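Ferritin 5 but hemoglobin normal?

My ferritin came back at 5 in July, yet my CBC looks fine. I'm wiped out, I nap in the afternoon and still drag. Is that anemia or not?

Bedroom, the usual afternoon:

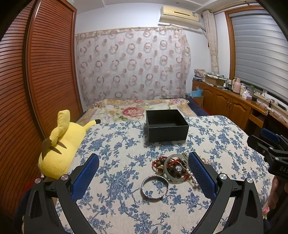
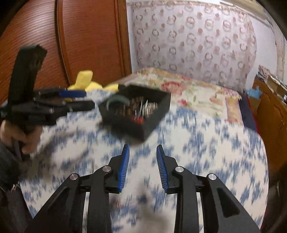
2 answers

Hagos Alemneh
Low iron without anemia is a real thing! Stores run down first, hemoglobin drops later. Mine was 4 (ugh). Ask your doctor why it's low, heavy periods, celiac, whatever, before you go buying pills.

sisay692
eat more liver lol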